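Werkstattbuch, 25. April 2019

Leimversuche, Fortsetzung. Der Knochenleim von Boken ist gestern noch gekommen, in einer Tüte, die beim Öffnen bis unten aufgerissen ist. Perlen jetzt überall, auch in der Schublade mit den Stechbeiteln. Wer welche findet: bitte ins Glas, die sind noch gut.

Ansatz wie beim letzten Mal, über Nacht gequollen, dann im Wasserbad. Der Leimkocher heizt wieder nach eigenem Ermessen. Skala steht auf 60, Thermometer sagt 71, und ich glaube dem Thermometer, weil es billiger war und sich weniger einbildet. Nach 14 Minuten war Haut drauf. Abgezogen, etwas Wasser nach, weitergerührt.

Proben Fichte auf Fichte, stumpf, Längsholz:
Reihe A, Boken frisch: 5 Stück
Reihe B, Cozma, Rest vom Winter: 5 Stück
Reihe C, Boken mit Harnstoff: 7 Stück (zwei davon schief, zählen trotzdem)

Reihe B riecht, wie man sich das Mittelalter vorstellt. Beim Auftragen zog sie schon an, bevor die Zwinge zu war. Habe die Hölzer danach mit dem Fön vorgewärmt, das half, nur flog dabei der Zettel mit den Nummern weg. B3 und B4 sind seither eine Glaubensfrage.

Reihe C bleibt deutlich länger offen. 90 Sekunden gingen ohne Hektik, bei A musste ich schon hetzen. Ob die Festigkeit darunter leidet, sehen wir beim Brechen. In der Anleitung von Ravport steht dazu nur »nach Gefühl«. Danke. 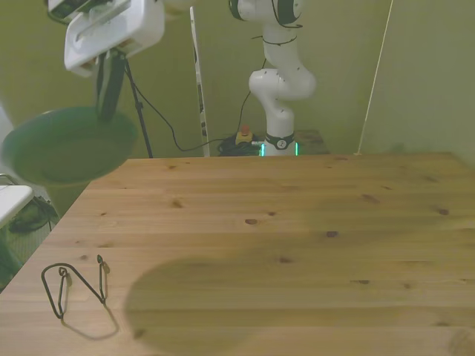

Zwingen bleiben bis morgen Mittag dran. Bitte nicht wieder die beiden kurzen ausleihen, »nur ganz kurz« waren beim letzten Mal drei Tage. Unter die Zulagen habe ich Backpapier gelegt, nachdem Probe A1 aus der ersten Runde jetzt dauerhaft mit einer Zulage verheiratet ist. Diese Verbindung hält übrigens hervorragend. Messen kann man sie leider nicht.

Offen:
Dornutwood wegen der Fichtenleisten anrufen, die letzten waren eher Bananen.
Harnstoff nachbestellen, Dose beschriften (!), sieht aus wie Zucker und steht neben der Kaffeemaschine.
Thermostat am Leimkocher tauschen, spätestens im Mai.
Pinsel auswaschen. Steht seit der letzten Seite hier, der Pinsel inzwischen auch von allein.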